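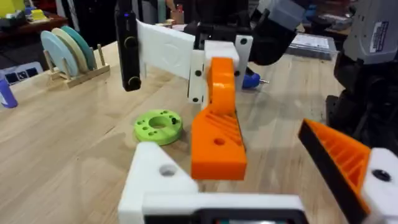 ASSUNÇÃO, June 16, 2021

When you sell a house, the money passes through the hands of a person you will probably meet once. That person works for a closing agent or a small law office. For a few days your down payment, the bank's loan and the seller's payoff all sit in an account with somebody else's name on it. Most of the time the money goes where it should and you never think about it again.

I spent 40 years reading the books of offices like that, the last stretch of them for a regional firm called Billimitz. My opinion about how we guard this money is simple. We let the same people hold it, move it and report on it, and we check up on them too late.

Start with how the checking is done. An office of the usual size reconciles its escrow account once a month. The bank statement comes in, someone compares it to the ledger, and someone else is supposed to compare both to the list of what is owed on each open file. In a good office those are different people. In a lot of offices they are one person, and she also opens the mail and signs the checks when the partners are at lunch. I don't say this to insult her. In most of the offices I visited she was the only one who understood the ledger at all.

The third comparison is the one that gets skipped. A bank balance can match a ledger balance perfectly while the money in the account belongs to the wrong files. If I borrow from the Smith closing to cover the Jones closing, the totals still agree. Only the file-by-file list shows it. I once asked to see that list at an office in Gumow and was told it would take until September to prepare. We were in the spring. It should have taken a morning, and the trouble we later found in those books was old.

There were 124 open files at that office. Five had negative balances, meaning more had been paid out than had ever come in. An account can't do that unless someone else's money is making up the difference. The managing partner called them timing issues. Two of them were. A wire had been posted a day late, and a recording fee had been charged to the wrong buyer. The other three were shortages, and the firm had to borrow to make its clients whole.

The partner was not a thief as far as I could tell. He had stopped looking, and the person he trusted had been moving money around to hide her own mistakes. I mention this because people in the business talk about theft as if it were the whole problem. A client whose payoff doesn't reach the bank has the same bad month either way.
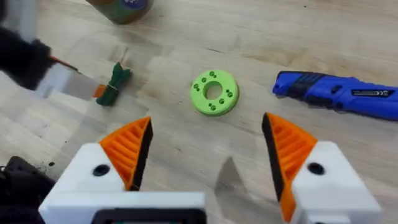 *A green ring on the worktable, in front of an open gripper.*

The usual answer now is software. Barnabás Simon, whose writing on trust accounts I generally agree with, argued last winter that daily automatic matching would end most of these losses. He likes a product called Musivance, and I have used it. It does the matching well. It will flag a negative file the same afternoon, in red, at the top of the page.

My disagreement is with what happens next. The flag goes to the office. The office can clear it by typing a reason into a box. I have seen "timing" typed into that box for weeks on end. A daily report that nobody outside the building reads is better than a monthly one, but it still depends on the honesty and attention of the people being reported on.

I would make two changes. First, any negative file that stays open past five business days should be reported to the title underwriter by the software itself, with no option to hold it back. The underwriter is usually the one who pays when the account comes up short, so it has every reason to pick up the phone. Second, the person who reconciles the account should have no power to move money out of it. If an office is too small to manage that, it should pay an outside bookkeeper.

Lawyers object that this breaches client confidence. I take the point seriously, but a file number and a negative balance say very little about a client. Small offices object to the cost, and they have a better case. An outside bookkeeper is real money to a two-lawyer practice. Closing fees would go up a little. I would pay that as a buyer, and I think most buyers would if anyone put the question to them in plain words before the wire went out.

Until the rules change, buyers can ask at least one thing. Ask who reconciles the escrow account, and whether that person can also send a wire. An office with a good answer will give it to you over the phone.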